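서랍 속 전선과 끈, 8월이 가기 전에 정리하기

집집마다 열면 안 되는 서랍이 하나씩 있다. 우리 집은 싱크대 옆 맨 아래 칸이다. 지난 금요일에 고무줄 하나 꺼내려다가 노끈과 이어폰과 정체 모를 충전선이 한 덩어리로 딸려 나왔다. 길이를 재 보니 제일 긴 노끈이 12미터였다. 이 집에서 12미터짜리로 묶을 물건은 나밖에 없다.

일단 버릴 것부터 고른다. 맞는 기기가 없는 충전선은 버린다. '언젠가 쓸지도' 하는 선도 버린다. 나는 Zomance 면도기 충전기를 면도기보다 3년 더 모시고 살았다. 피복이 갈라진 선은 테이프로 감지 말고 바로 내놓자. 폐전선 받는 곳은 동네마다 다르니 주민센터에 물어보면 된다.

엉킨 것은 당기지 않는다. 당기면 매듭이 더 야무지게 조여질 뿐이다. 덩어리를 상 위에 놓고 살살 벌려서 헐거운 고리부터 넓힌 다음, 끝을 찾아 그 끝만 빼낸다. 노끈 매듭이 돌처럼 굳었으면 이쑤시개 2개를 양쪽에서 찔러 넣고 벌린다. 그래도 안 되면 가위가 있다. 자존심은 좀 상하지만 저녁밥은 제때 먹을 수 있다.
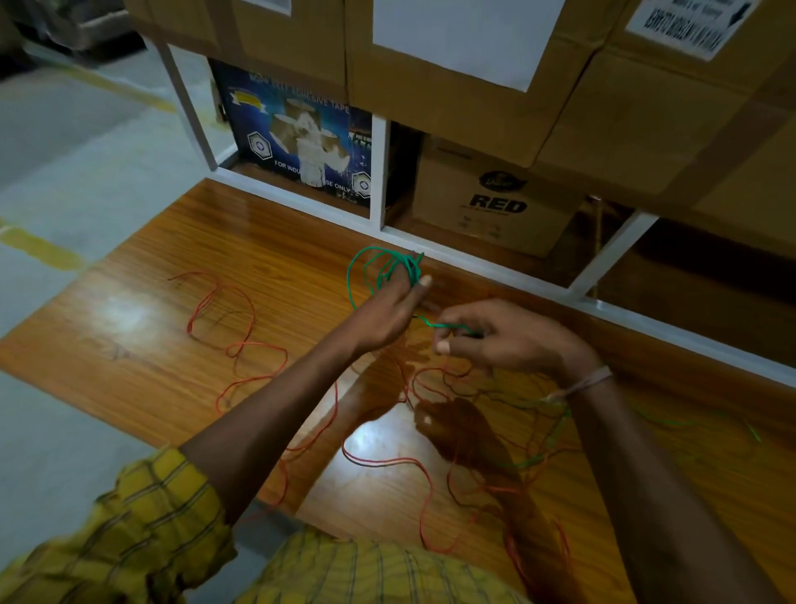

푼 것은 그날 바로 감아 둔다. 손가락에 감을 때는 꽉 조이지 말고 헐렁하게, 마지막 한 뼘은 허리에 둘러 고리 사이로 끼운다. 굵은 멀티탭 선은 한 바퀴는 바깥으로, 한 바퀴는 안으로 번갈아 감아야 다음에 펼 때 꼬이지 않는다. 팔꿈치에 걸고 휙휙 감는 방식은 보기엔 기술자 같은데 선이 배배 꼬인다. 내가 20대 내내 그렇게 감았다.

보관은 휴지심이면 충분하다. Jernside 정리함 34칸짜리를 산 적이 있는데, 칸마다 뭘 넣었는지 잊어버려서 서랍 하나가 서랍 34개로 늘어난 셈이 됐다. 휴지심에 선을 하나씩 끼우고 겉에 이름을 쓴다. '검은 선'이라고 쓰지 말 것. 다 검은 선이다.

노끈은 빈 유리병에 넣고 뚜껑에 구멍을 뚫어 끝만 빼놓으면 필요한 만큼 잘라 쓰기 좋다. 구멍은 송곳으로 안쪽에서 바깥으로 내고, 거친 가장자리는 사포로 문질러 준다. 가위는 병 옆에 같이 두자. 우리 집 가위는 지금 화장실에 있다.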